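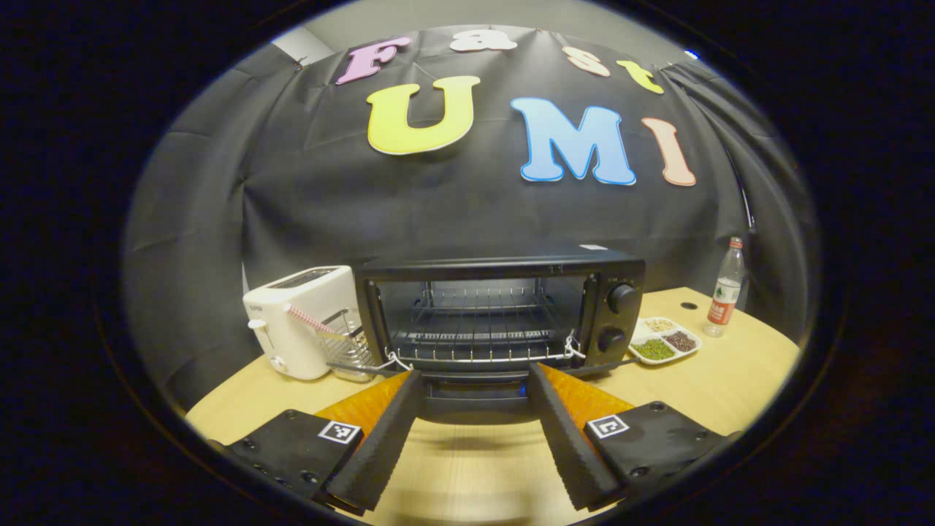
Countertop Appliances, Bench 7

The Rivenance kitchen bench is set up for small heating appliances: one toaster oven and one pop-up toaster, both on the same wooden tabletop. Debora Orlandini arranged the layout in June. Elvia Zamudio wrote the notes. The gallery covers the current arrangement only; the older Elberg bench has its own page.

General view, front. Black toaster oven in the center, white pop-up toaster to its left. Black cloth backdrop with foam letters in two rows, "Fast" over "UMI". The cloth leaves a narrow strip of pale gray wall showing above its left end.

Toaster oven. Door down, wire rack in place. Two round black knobs on the right-hand panel, one over the other. A thin white string is tied at each door hinge — check both knots before moving the unit.

Pop-up toaster. Rounded housing, slot on top, small lever on the front with a round control knob lower down. Bench rule: the toaster stays to the left of the oven, with a gap between the two.

Wire basket. Small, silver metal, kept in the gap. A red-and-white striped stick lies across it.

Notes on dimensions. The bench top stands 28 inches off the floor. The power cord allowance is 136 inches from the outlet to the far end of the table. Leave about 11 inches of clear table in front of the oven so that the door can be lowered all the way.

Next set: Latuheru bench, kettles and hot plates.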